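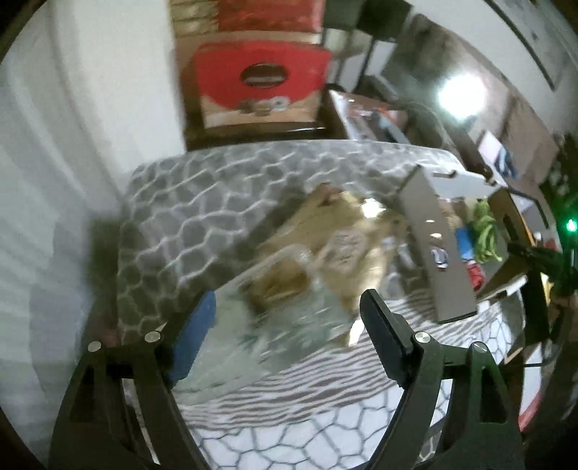
Pose jumps in hand-held demos, replay drove the arm into the table

Forum: Manipulation / Faults and failures

gbhong
Posting this as a fault report, with a request for second opinions. Task is packing and unpacking mixed household items with a hand-held gripper, trajectories recovered from the gripper camera by Futurari, then replayed on the Medeiros arm at reduced speed. We have 900 demos. In 12 of them the recovered height steps by up to 6 cm between consecutive frames. One got past the filter. The arm followed the step downwards, pressed the fingers into the table and tripped its force limit. One finger mount cracked. Everyone was outside the cell.
All 12 were recorded over the grey and white hexagon cloth. My view is that the mapper matches one cell to its neighbour and relocalises in the wrong place.
Gyu-bin Hong

pelican_drive
Repeating pattern is the obvious suspect. Same thing happened to us on floor tiles. Change the cloth and repeat the session.

a_wainwright
I don't think the cloth explains it. A one-cell mismatch should move you sideways by one cell pitch. It shouldn't give you a clean step in height. Look at what is near the fingers in your first post: crumpled clear plastic with glints on it, and a package smeared by motion blur. Reflections move with the camera and produce features that belong to no fixed point. I would look at the exposure time before buying a new cloth.
Amber Wainwright

gbhong
Exposure was on auto. There is a bright lamp in the room, so it may well have been hunting. Against that, plenty of demos with plastic in view are fine, and I have none from the plain table that failed.

pelican_drive
How many from the plain table?

gbhong
20.

a_wainwright
At your failure rate you would expect none from 20. That comparison tells you nothing.

gbhong
Accepted. From the same location, with the big carton open and the left finger over its near left corner:
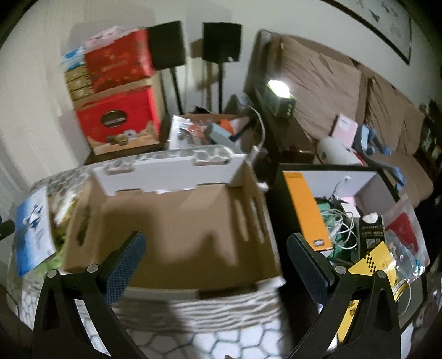

Does the force limit on the arm protect against a bad trajectory?

It limits how hard the arm pushes after contact, and it does nothing to prevent the contact. A position step needs to be rejected before the command is sent, with a velocity check on every sample and a fixed lower height in the controller.

torsionbar
Agree with the above. We run Mumow's trajectory checker offline and repeat the same check in the controller, with separate code. The offline one missed a step once because it smoothed the data first.

gbhong
Ours smooths first as well. That is how the bad demo got through: the step was spread over enough samples to pass the velocity threshold. I have moved the check ahead of the smoothing. It now rejects all 12.

pelican_drive
I still say change the cloth.

a_wainwright
Change it, but not in the same session as the exposure. Fix the exposure first and leave the cloth on, then swap. If you do both you won't know which one mattered.

gbhong
Will do it in that order. Lower height limit is set in the controller as of this afternoon. The arm stays off until the replacement mount is fitted, probably in February. I will post the height plots for both sessions in this thread.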